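The Allotment at Gretdale

Daithí Keane got the letter in August. Plot 31 was his if he wanted it, and he had two weeks to say so. He had put his name down so long ago that the address on the envelope had been crossed out and written in again by the people who bought his old house.

He took the bus to Gretdale and walked up. The plot was mostly bindweed. There was a shed with no door and a row of gooseberries that had gone wild along the back. A woman on the next plot was tying up beans.

"You'll be the new one," she said.

"I haven't said yes yet."

"Mrs Çetinkaya had it before. She grew leeks."

He asked what had happened to her. The woman said she had moved to Ornamby to be near her son, and that she still rang up in the spring to ask about the soil.

He paid the rent the next morning. For the first month he did nothing but pull bindweed and carry it to the heap. His back hurt and he slept well. He found a trowel, a child's shoe and a tobacco tin with seeds in it, folded up in a page of newspaper. There was no label.

He sowed half of them in a tray and left the tray on the kitchen windowsill, next to the radio. Nothing came up for a fortnight. Then one did, and after that eleven more, thin and bent over like hairpins.

His sister telephoned from Melto.

"What are they?" she asked.

"Leeks, I think."

"You don't like leeks."

"No," he said.

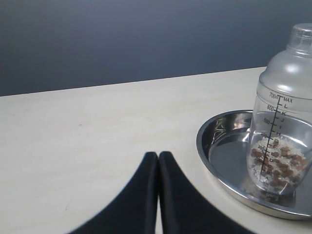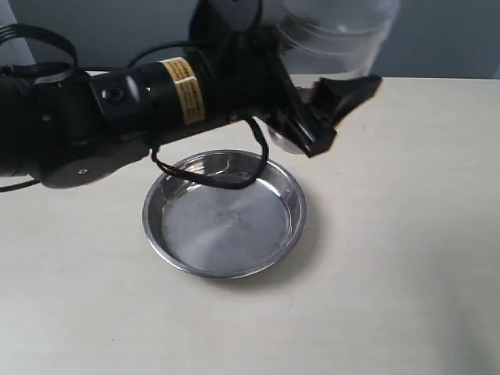
He planted them out on a dull afternoon, with a dibber he had made from a broken spade handle. The woman with the beans came over to look. She said they were too close together, and then she said Mrs Çetinkaya always had hers too close together as well.

It was cold by the time he pulled the first one. He knocked the earth off against his boot, wrapped it in newspaper and put it in his bag. On the way down he stopped at the post office and asked what it would cost to send a parcel to Ornamby.

"What's in it?" said the man.

"A leek," said Daithí, and put it on the scales.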